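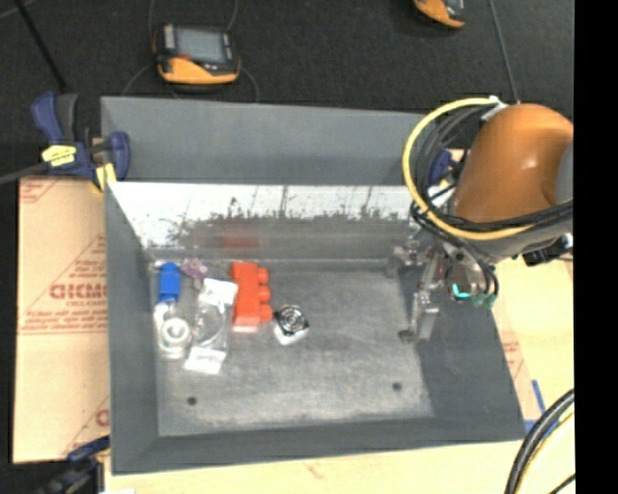
What happens to the odds and ends left over when an online order is returned or a store clears its shelves?

At the Buchanan sorting center they go into gray bins by the mixed load and are separated one item at a time, then boxed for resale, passed on to local charities or sent for recycling.

The center, on the edge of Biltside, will open its small goods section to the public on 28th February from 10 a.m. to 3 p.m. Visitors will be able to walk the sorting floor, look over the bins and buy boxed lots from a table by the front entrance.

Small goods are the part of the business that takes up the most time, according to Craig Jardine, who manages the floor. Furniture and appliances arrive one to a pallet and have a label that can be scanned. Small goods come mixed. A single bin may hold something blue and blocky, a roll of something white still in its clear wrapping, a see-through bag with a card at the top and a little square packet with a spiral on it, and all of them have to be matched to a listing or given a new one.

"A sofa is a sofa," Jardine said. "With the small stuff you can spend ten minutes finding out what one thing is, and then it sells for two dollars. We still do it. A lot of it has never been opened."

The section handled 239 mixed loads last year, up from 118 the year before. Jardine put the increase down to two new supply agreements, one with the discount chain Festlow and one with a group of independent gift and craft stores. The Festlow loads began arriving in August and are now the larger share.

Items are sorted first by packaging. Anything sealed goes to one side. Anything with a torn bag, a missing card or a loose part goes to a repair bench, where it is repacked if all the pieces are there. Clear bags are the most common problem. They split easily, and the card or label inside slides around until the bar code can't be read through the plastic.

Bright colors are easier on the sorters than clear and white packaging, Jardine said. A red or blue item is found right away. A clear bag on a gray floor can be missed, and bins are checked a second time before they are sent back for another load.

The bins themselves have been in use since the center opened and most are scratched and scuffed on the inside. There are plans to replace 23 of them this spring. The old ones will be offered to schools and garden clubs at no charge, and anyone interested can leave a name at the front desk during the open day. A few have small holes in the bottom, which Jardine said should suit people who want them for planting.

Sales of boxed lots are run by Jeanie Innes. Each box holds a mix of unopened items from one category, such as craft supplies, toys, party goods or household items. Boxes are taped shut before they go on the table, with the category and price written on the lid. Buyers may not open them before paying, and there are no refunds.

Innes said the craft boxes usually go first. "We have teachers who come for those and nothing else," she said. "The party boxes pick up in early summer. Household is steady all year."

Prices will be the same as on regular sale days. Cash and cards are accepted. Large orders should be arranged ahead of time by phone so that they can be set aside at the loading door.

The center keeps its stock records in Hadodex, an inventory program it moved to last fall. Before that, small goods were written up on paper and typed in at the end of the week, and some lots were sold before they had been entered. Innes said the records are now up to date except for a backlog of seasonal items, which she expects to finish next month.

Goods that can't be sold are offered to two charities in Biltside, which collect on alternate weeks. Cardboard, paper and clean plastic film are baled on site. Items with batteries are held in a separate area and will not be part of the tour.

Tours of the floor will leave every half hour, with the last one at 2:30 p.m. Closed shoes are required. Children under 12 must be with an adult and will not be allowed past the yellow line near the loading door. The upper level can only be reached by stairs, but everything on the tour is at ground level.

Parking is available in the lot behind the building. The front spaces are reserved for pickup. The bus stop on the Biltside road is a five-minute walk from the entrance.

Regular sale days will continue on the second Saturday of each month.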